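Looking after the drinks table

The two drinks dispensers on the ground floor at Praden have been in use since April, and the office team has been asked often enough how they work, who fills them and what to do when one runs out. What follows is the answer to most of those questions. It replaces the laminated sheet that used to hang by the coat hooks.

The dispensers came through Verbruggen, who also supplied the trays. They stand side by side on the white table, each on its own stainless steel tray. One is kept for the dark drink of the day, which is iced tea on most days and cold coffee now and then. The other is for water. Please keep it that way round. Tea leaves a taste in the tank and in the tap, and a water tank that has had tea in it needs two or three washes before anyone wants to drink from it again.

Cups and glasses

You can use either the clear cups or the ribbed glasses. The glasses go back in the rack by the sink after use. Stand your cup on the tray under the spout before you touch the lever, and keep it there until the last drips have fallen. The grate catches what misses, but the well beneath it is shallow.

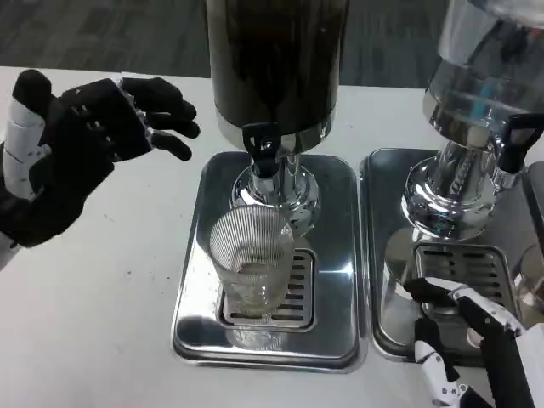
Omano wrote in to say that the lever on the tea side is much stiffer than the one on the water side, and that it is easy to push the whole dispenser back when you press it with a full cup in the other hand. Could the taps be greased, or the tea dispenser be put on something that grips?

We have looked at both taps. The tea side is stiffer, and the cause is sugar drying in the seat of the tap. It came free after a soak in warm water. We won't be greasing it, as the only grease in the cupboard is not meant for anything you drink from. A thin rubber mat has been ordered to go under each tray. Until the mats arrive, put your free hand on the metal base while you work the lever. Keep off the tank itself, which shows every fingerprint.

Filling

The tanks are filled at half past eight and again after lunch if they need it. Each filling is 2,000 ml for the tea side and the same for the water side. They will hold more, but a full tank is heavy to lift and the tea goes flat in flavour by the afternoon. If you find one empty between times, you are welcome to fill it yourself:

Take the lid off and put it upside down on a clean cloth.
Fill from the jug. Don't carry the tank to the sink with anything still in it.
Run a little through the tap into a cup and pour that away.
Put the lid back and wipe the base.

The jug holds 1,000 ml, so two jugs make one filling. The tea is brewed strong in the kitchen and left to cool before it goes in. Please never pour hot tea into either tank. The supplier's leaflet is clear that they are for cold drinks, and the seal round the tap is the first part to suffer.

Ice has been tried in the tea and we have gone back to doing without. It thinned the tea out by mid-morning, and small pieces lodged behind the tap. If you like your drink colder, there is a tray of cubes in the top drawer of the freezer. Put them in your own glass.

The trays

Most of the remarks we get are about the trays. They are polished metal and show every splash, and tea dries on them as a brown ring that takes some rubbing to shift. A dry cloth straight after a spill does the job in seconds. The same spill left overnight needs hot water and washing-up liquid.

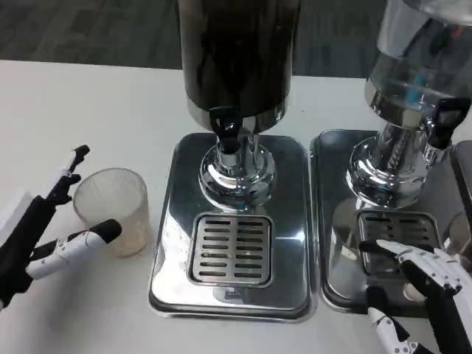

The two dispensers on their trays, with the slotted grate at the front.

The grates lift out. They should be rinsed at the end of each day, and the tray under them emptied and dried before the grate goes back. Run a soft brush along the slots once a week. Please don't use the green scouring pads on any of this. One of the old trays from the Zunau building was cleaned that way for years and it has gone cloudy all over.

The round bases mark easily too. Water spots come off with a cloth dampened with a little white vinegar, then a dry one. The vinegar is under the sink, in the bottle with the blue tape round the neck — it is not for salads.

Washing the tanks

Both tanks are emptied at five o'clock and washed by hand. They don't go in the dishwasher. The tap unscrews from the inside, and there are two washers, one on each side of the wall. Keep them together in the saucer. We lost one in the summer and the water side dripped for a fortnight until a new one came. Replacement washers are now kept in an envelope in the drawer with the tea towels.

Leave the tanks upside down on the rack overnight with the lids off. A tank that is closed while damp smells stale by morning.

How much to take

There is no limit, but a small first pour is sensible if you haven't tried the tea before. It is made stronger than most people expect, and a fair amount gets tipped down the sink. Take a mouthful, see if you like it, and top it up with water from the other side if it is too much. Several people now drink it half and half.

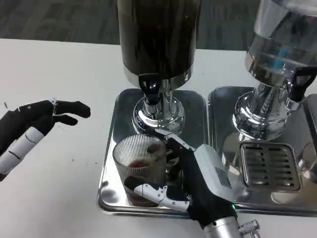 A small measure from the dark dispenser, in one of the ribbed glasses.

Flavours

We asked for suggestions last month and had a good number. Plain black tea with lemon was the most popular, followed by mint. Peach had its supporters, but the syrup is what clogs the tap, so it will be an occasional thing. Fruit slices can go in the water as long as they are too big to reach the spout. Cucumber is fine. Raspberries are not, as they fall apart by lunchtime and end up in the grate.

Costs

Tea, lemons and cleaning things came to 70 euros for the month, which is inside the kitchen budget. The rubber mats will be paid for separately.

If the tap drips, the tray is full or the glasses have run out, leave a note on the pad by the kettle. The pad is looked at in the morning and again before the afternoon filling.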